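Short thread on how we score placements at Heltolora. Aurel Sima wrote the protocol, I run it.
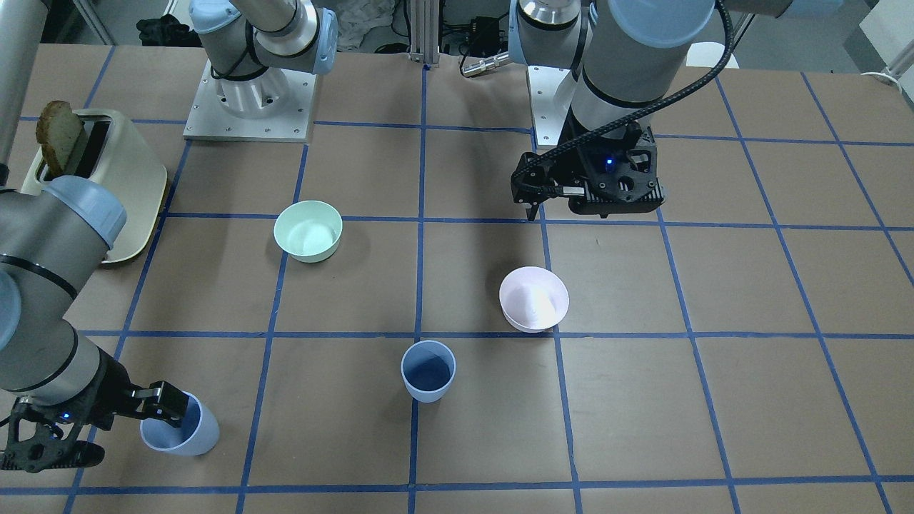 1 min read

Blue tape grid on kraft paper. Every start and end position gets logged by cell, no motion capture.

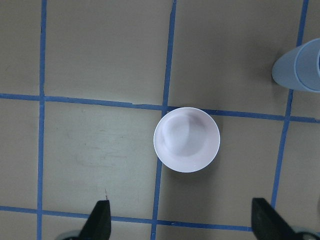 The wrist camera gives us the second score. A cup sitting over a crossing, like the white one, hides the corner we measure from - so we extend the tape lines on either side and intersect them.

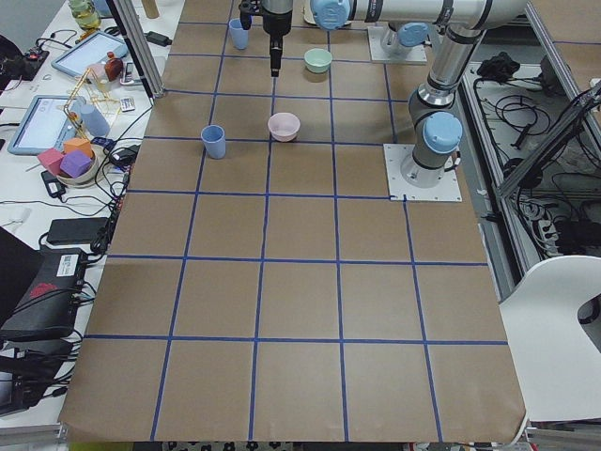

Both scores have to agree within 2 cm or the trial is rerun.

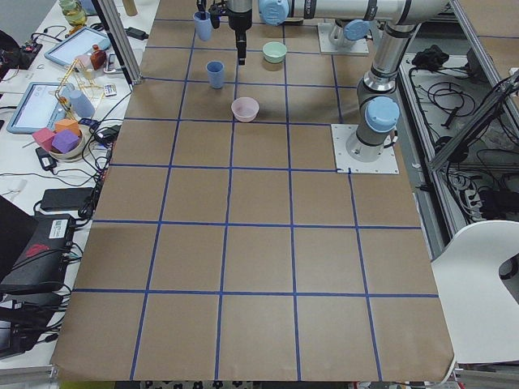 24 trials so far, 3 reruns.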